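Ticket 669
Phantom object on a blank view, real cup ignored
Component: Wunetti (perception), Gastura (grasp planner)
Status: Resolved, one follow-up open
Opened: Thu 31 May

First post

Hi all! I've been chewing on this one since yesterday and I'm at the point where I'd like somebody else's eyes on it.

Setup is the Jasińska sim, stock scene, stock lighting, latest Wunetti and whatever Gastura build came bundled with it. I'm running the pick-up-the-cup task in a loop and recording everything in Vodeo so I can scrub through it later. Physics looks fine, the arm goes where it's told, and I have no complaints about control at all. My trouble is with what the planner gets told to go after.

Two things are going wrong and I can't decide if they're the same bug:

1. When a hand camera is looking at a big flat surface, Wunetti reports an object with high confidence. The planner happily plans a grasp on it, fails to find contact, and times out.
2. When the cup really is in view but low down, Wunetti reports nothing. The planner then goes back to its search pose and starts over.

Over the overnight run I got 222 detections on views with nothing to pick up in them, and 66 planner timeouts. A few of the phantoms get filtered by the reachability check, and a lot of them just get replaced by a newer phantom before the planner commits, so the two numbers don't line up and I wouldn't read anything into that.

Things I tried before writing this up:

Restarted everything (of course).
Deleted the Wunetti cache and let it rebuild. Same result.
Raised the confidence threshold. Killed maybe a third of the phantoms and made the missed cup worse.
Swapped the detector weights for the older set that shipped with the last release. Same result, which surprised me, and made me think the weights are innocent.
Turned off temporal smoothing. Phantoms flicker more, but they're still there.

Log snippet from one of the bad ones:

wunetti.detect: candidate 1 accepted, class=container
gastura.plan: target received, solving
gastura.plan: solution found
gastura.exec: closing
gastura.exec: no contact, retry
gastura.exec: timeout, returning to search

And one where I was yelling at the screen because the cup was right there:

wunetti.detect: 0 candidates
gastura.plan: no target, returning to search

Stills from Vodeo, both raw, before Wunetti does any preprocessing: 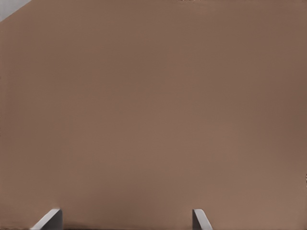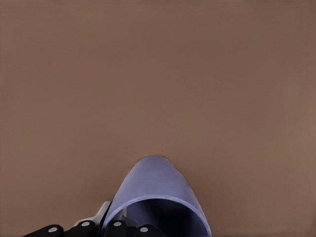 Raw sim renders. First one: gripper open, nothing between the fingertips. Second one: lavender cup with black gripper fingers at its rim.

For the first one Wunetti drew a box a bit below the middle, on plain brown. For the second one it drew nothing. I'd have been less annoyed the other way around!

I can upload the full recording if it helps, just tell me where, it's too big for the ticket form.

Reply from Busisiwe Kruger

Thanks for the raw stills, they save a lot of back and forth. Could you dump the image at the point where it enters the detector? There's a debug flag for it in the preprocess section, dump_stage, set it to "final". My hunch is the contrast step. Please leave the threshold at its default while you test or we'll be chasing two things at once.

Don't worry about the full recording for now.

Update 1

OK wow. Dumped the final stage and the first view is a completely different picture by the time the detector gets it. The brown has very soft shading in it, a little cooler on one side, a bit darker on the other, the kind of thing you'd never notice. The contrast step takes that tiny range and stretches it out to fill everything, so what comes out looks like storm clouds. One of the blotches has a nice round edge and I can see why something trained on cups would get excited about it.

So that's the phantom, I think. I set contrast_mode to "off" and ran the loop again with everything else at default. Phantoms gone in that run! But the cup is still being missed when it's low in the view, so I guess I have my answer about whether it's one bug or two.

Side note, the dump_stage flag wants the value in lowercase and fails silently if you write "Final". Cost me half an hour. Could that throw a warning?

Reply from Busisiwe Kruger

Two bugs, yes. Contrast stretching has no floor, so on a nearly uniform input it will amplify whatever it's given. I'd prefer you didn't run with it off permanently because the dim scenes need it. Try contrast_mode "clamped" with the default gain, it's in your build but isn't in the docs yet.

For the cup, look at border_reject. Any candidate whose box touches the image edge gets dropped before scoring. It makes sense for an overhead camera and very little sense for one on a hand, where the thing you want is often half out of view. And I've filed the lowercase thing.

Update 2

Found border_reject, it was set to true in the shared defaults file, and the hand camera config inherits from that. I would never have looked there. I'd been reading the hand camera config over and over and the setting isn't even mentioned in it.

Changed two things, in the hand camera config only:

contrast_mode: clamped
border_reject: false

Ran the loop again. The cup gets picked up by the detector with its lower part outside the image, and the log finally reads like it should:

wunetti.detect: candidate 1 accepted, class=container
gastura.plan: target received, solving

I did 94 attempts with the new settings and got no phantoms on flat views. Timeouts: none. There were a couple of grasps where the planner picked an approach I didn't love, coming at the rim at a silly angle, but that's a Gastura question and I'll open something separate if it keeps bugging me.

One thing I'm still unsure of – with border_reject off, will the gripper's own fingers start showing up as candidates? They sit right at the edge and they're the darkest thing around. I haven't seen it happen, but I only tried the one scene.

Reply from Busisiwe Kruger

It can happen. There's a self mask for that, and it's on by default for hand cameras, so you should be covered as long as the gripper model in your config matches the one in the scene. Worth checking if you ever swap grippers.

I'm splitting the defaults file so overhead and hand cameras stop sharing border_reject. Targeted for the June release. Marking this resolved and keeping the defaults split open as a follow-up.

Update 3

Checked the self mask, it's on and the model matches. Thanks so much for the quick help! I'll pull the two overrides out of my config once the June release lands and rerun the same loop – will post here if anything looks off.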